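Kindora Keepsake Tin, Rectangular, Hinge-Free Lid

Home > Storage > Tins > Keepsake and Letter Tins

£11 each, or 2 for less than you'd think if you add them to the basket together
Item no. 727
In stock. Orders placed before 3pm leave us the same afternoon.

Every household owns a tin that once held biscuits and now holds buttons. It sits in a cupboard and disappoints a new generation each Christmas. The Kindora keepsake tin skips the biscuit stage and goes straight to the buttons, which saves time and is kinder to children.

It is a flat, rectangular tin with rounded corners and a printed lid, made for letters, photographs, ribbon, spare keys to houses you no longer live in, and the small paper things that people can't throw away and can't explain. We have sold tins at Valiteo for long enough to know that the first week is spent deciding what deserves to go in, and the following ten years are spent not opening it.

The Storybook lid is the one most people order. It has a small winged fairy on the left and "Once upon a Time" in ornate lettering on the right, all in pinks, peaches and creams. If your taste runs to something plainer, the Wulden range is further down the page and has no fairies of any kind.

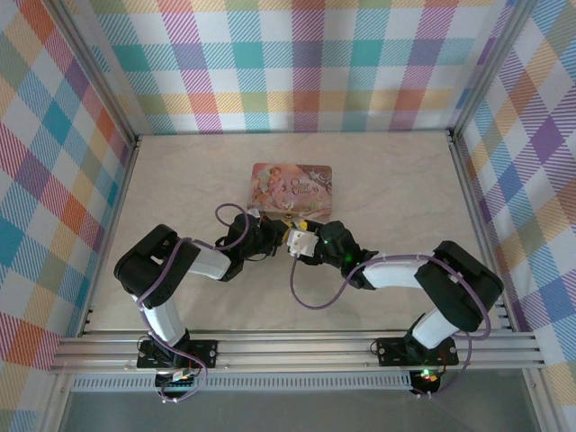

What fits inside

Standard greetings cards lie flat. So do postcards, passports (current or tragic) and most photographs from the days when you had to collect them from the chemist. A4 paper has to be folded once. Wedding invitations generally fit, although the very large square ones don't, and we feel the couple should have thought of that.

A customer wrote in March to say she had got her entire collection of seed packets into one tin and could still shut it. We tried the same in the packing room and couldn't, so some of this is down to character.

The lid

The lid lifts straight off. There is no hinge to bend, no catch to lose and no little key that vanishes by teatime. The fit is snug when new and eases with use. If yours is stiff, press gently on the long sides and lift from one corner. Please don't use a knife. We have replaced lids for people who used a knife, and they were always very sorry.

The print goes under a clear varnish, so it wipes clean with a soft, barely damp cloth. Leave out the scouring pad, the kitchen spray with the lemon on the front, and anything you would use on an oven. The flowers are the first part to show a scratch, and once they've gone they don't grow back. 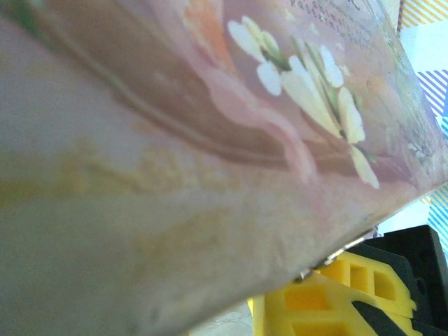
Dry it straight away afterwards, seams included. Tin is steel with a good coat on, and it takes the same view of damp sheds as the rest of us. A bedroom shelf or the top of a wardrobe suits it well. For a loft, put a sachet of silica gel inside, and write on the sachet what it is, or somebody will ring you about it in years to come.

Can I keep food in it?

Wrapped food, yes. Tea bags in their box, sweets in their wrappers, shortbread in its packet. The inside isn't lined for loose food, so cake should go elsewhere. We do sell a lined cake tin, made by Cozma, and it's very good, but it is round and has a pheasant on it. You may want to sit with that for a day or so before ordering.

Gift wrapping and extras

Tissue paper is free if you ask for it. A ribbon is extra. We'll write a short message on a card, up to 350 characters, in the handwriting of whoever is nearest the pens. Rude messages are accepted within reason – the packing room enjoys them – but we won't do poems.
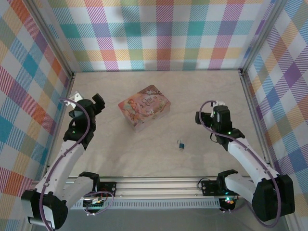

Kindora keepsake tin, Storybook lid in pink and peach.

Delivery and returns

Tins travel in a double-walled box with paper padding. If one arrives dented, send us a photo and we'll post another. Keep the dented one, it'll do for screws. Unused tins can come back within a month for a refund. Do check inside first, please. We have posted home a christening bracelet, a set of car keys and one milk tooth.

Customers also looked at

Wulden Plain Letter Tin, navy or green
Cozma Round Cake Tin, lined, pheasant
Valiteo Silica Sachets, pack of 11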